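Search this site
Search
Type and press enter

How to keep a match-day notebook for your local football club

If you have followed a small club for any length of time, you'll know how quickly the matches run together. By January I can usually tell you that we lost at home in the rain, but which of the three or four rainy home defeats it was, and who gave the ball away for the second goal, is anyone's guess. That was what got me started with a notebook, and I've kept one going ever since for Grullberg, through two promotions, one relegation and a great many draws that I would otherwise have forgotten completely (some of them, I admit, deserve it).

Plenty of people on the terrace have asked me how I do it, so I've finally sat down to write it all out. You don't need to be a coach or a reporter, and you don't need to be good at drawing either. If you can follow a game and hold a pencil you'll be fine.

What you need

A small notebook with a stiff cover, so you can write standing up. Mine has 204 pages and lasts me about a season and a half, allowing two or three pages a match plus a few for friendlies. Plain paper or squared paper is better than lined, as you'll want to draw little pitches. Bring two pencils - pens give up in the wet, and they give up in the cold as well. A rubber band round the cover keeps your place and stops the wind turning the pages at exactly the wrong moment.

A watch is handy too. Lots of grounds at our level have no clock, or have one that stopped years ago, and a phone is a nuisance to keep fishing out with gloves on.

Before you leave the house

Rule up your pages at the kitchen table. It takes five minutes and saves you a lot of muddle later. On the left-hand page, put the names of the two sides at the top, then the competition, the ground, and a gap for the attendance. Underneath, draw a pitch about the size of a playing card. On the right-hand page, draw a line down the middle from top to bottom. Home side's business goes on the left of the line, away side's on the right, and the minute goes in the margin.

Leave the bottom quarter of both pages empty. You'll be glad of it when there's a penalty, two sendings-off and a floodlight failure all in the same second half, which I did once have at Wukatach on a Wednesday night.

Getting the teams down

Arrive a bit early if you can. The teams are sometimes pinned up by the tea hut and sometimes read out over a loudspeaker that makes every name sound like a train station. Write down the numbers first, one to eleven, and fill in the names as you catch them. If you miss one, leave it blank and ask somebody at half-time. People love being asked.

Don't draw the formation straight away. I used to do this, and every week I'd be crossing it out. Give it ten minutes of play, watch where the full-backs stand when the other side has the ball, and then put your numbers on the little pitch. Teams often line up one way at kick-off and settle into something quite different once they've had a look at each other. 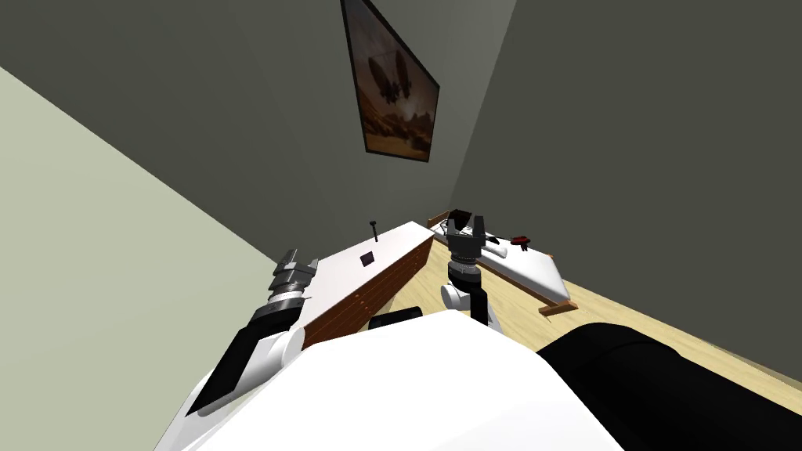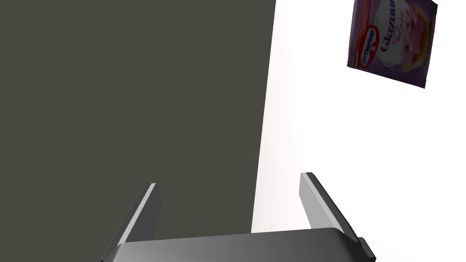 Marking events as they happen

Keep your signs few and simple. Mine are:

G for a goal, with the scorer's number, and the number of whoever made it in brackets
S for a shot on target
W for a shot wide or over
C for a corner
Y and R for the cards
An arrow for a substitution, pointing from the number going off to the number coming on
A star for anything I want to remember and write up properly later

So a line reading "37 G 9 (7)" tells me that in the thirty-seventh minute the number nine scored from the number seven's pass. You'll have your own ideas about what matters, and you should follow them. A friend of the club who used to keep goal writes down every cross that is claimed or dropped, and hardly anything else, and his notebooks are lovely to read.

Try not to write while the ball is near either goal. I missed a thirty-yard volley at Fultura while I was putting down a throw-in, and I still hear about it. Wait for the ball to go dead, then jot down whatever you can remember. Leaving out a corner or two does no harm at all.

The half-time page

Half-time is when the notebook really earns its keep. Get your tea, find somewhere out of the wind, and write three or four sentences in ordinary words. Who's on top? Where is the trouble coming from? Is anyone limping, or has anyone gone very quiet? Write it before you've talked to anybody, or you'll end up with their opinion in your handwriting.

Attendance

If the crowd is announced, put it in. If it isn't, make a guess and put a question mark next to it. Our usual gate is some 530, which drops to 101 or so hardy souls for a county cup tie in bad weather, and I remember the Öztürkmen derby drawing 2000 and the pies running out before kick-off. Numbers like that look dull on the day, but years later they bring the whole afternoon back.

Writing it up

Do this the same evening if you possibly can. I sit down after supper, go through my stars one at a time, and write a line or two on each in that empty space at the bottom. Add the weather, the state of the pitch, and anything daft that happened in the crowd. If your side has been hammered, I'd suggest leaving it until the next morning - I have some pages from our relegation year that I wouldn't want the players to see.

Then number the pages and add the match to a list inside the back cover, with the page it starts on. When the notebook is full, write the season on the spine in something that won't rub off, and start the next one on a fresh right-hand page.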